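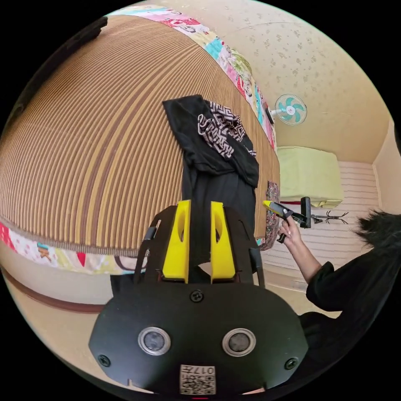 Wednesday, bedroom, started after lunch

Clothes day again. I wanted to settle the surface question before we get any deeper into the folding notes for Gusgate, so everything today got laid out on the bed with the slatted mat on it, the tan and brown one. Last time I worked straight on the sheet and spent half the afternoon smoothing the sheet instead of the clothes. Onni has been telling me to try the mat for ages and I kept putting it off because I figured the ridges would be a pain.

So, the ridges. They're a pain for exactly one thing, and that's anything thin pulled ACROSS them. The hem catches, the fabric bunches, you lift it, put it down again, and now the sleeve has gone under. Pull the same shirt along the slats and it slides beautifully! I wish I'd written that down on the first try instead of the fifth. From now on: lay the piece so the long pull runs with the slats, and do the short folds across.

The other thing about the mat is that it doesn't lie dead flat on a soft mattress. It follows whatever is going on underneath, so the slats wander off in a curve and if you line up a shirt by the slats you get a slightly crooked shirt. I tried using the wider dark stripes as a guide for the fold line (seemed so clever at the time) and ended up with a sweater folded like a parallelogram. Line up by the side seam. Leave the stripes alone.

Timing, for what it's worth: 40 minutes for the whole pile, including the part where I refolded the knits. There were 25 pieces on my list. I had hoped for faster, but I was also stopping to write, and my handwriting from the middle of the session is terrible so some of this is from memory.

What went well
Long sleeves, crossed over the chest first and then the body folded up from the hem. On the plain sheet the sleeves always drift. On the mat they stay where you put them, I guess because there's something for the fabric to hold on to. Same with pants, once the waistband is square.

What didn't
Anything slippery. The lining of the Koskela jacket just went for a walk, mat or no mat. I folded it 2 times and then put it on a hanger, and I think hangers are the answer there and we should stop pretending otherwise. Onni, if you disagree, you fold it.

Socks: no notes. They're socks.

Bed layout
I spread the pieces out flat first and only then started folding. It takes up the whole bed and looks like a disaster, but you can see what you have, and I didn't once have to dig for the other half of a set. The catch is that you run out of clear mat, and you need a clear patch as wide as the biggest thing in the pile. Next time I'll start with the big things so the space opens up early. I went smallest first today out of pure habit and was folding a bath robe on a space fit for a pillowcase.

Also keep a strip free along the near side, where the patchwork sheet shows. I kept leaning on the mat and dragging it toward me, and everything on it came along too. If I lean on the sheet the mat mostly behaves. And please, for small patterned things, don't park them on the patchwork. With all that red and pink and cream going on I lost a handkerchief there for ten minutes and it was right in front of me the entire time.

Drawer check
Took the folded stack over to the Bekunum drawer around three. Fold depth is still too generous. The stack stands up fine but the drawer rubs at the top when it closes, and the last two shirts got a crease across the front from it. One more fold would fix the height and then they won't stand up. Tried rolling one. It fits, it looks sad, moving on. I'd rather take a couple of shirts out of that drawer than go back and change the fold again, but I want a second opinion.

The Fekeo dividers I didn't get to at all. They're still in the bag by the door.

To do
- write up the "pull with the slats" rule properly and put it on the front page of the binder
- big pieces first, try the same list again and compare times
- ask Onni what he does about the mat creeping (clips? something under it?)
- find out if anyone is attached to that jacket being in a drawer
- dividers!!

Later, same day: went back up and refolded the parallelogram sweater by the side seam. Much better. Shoulders still a bit lumpy, I think the neck needs to be turned in before the first fold and I was doing it after. Will try that on the gray one too.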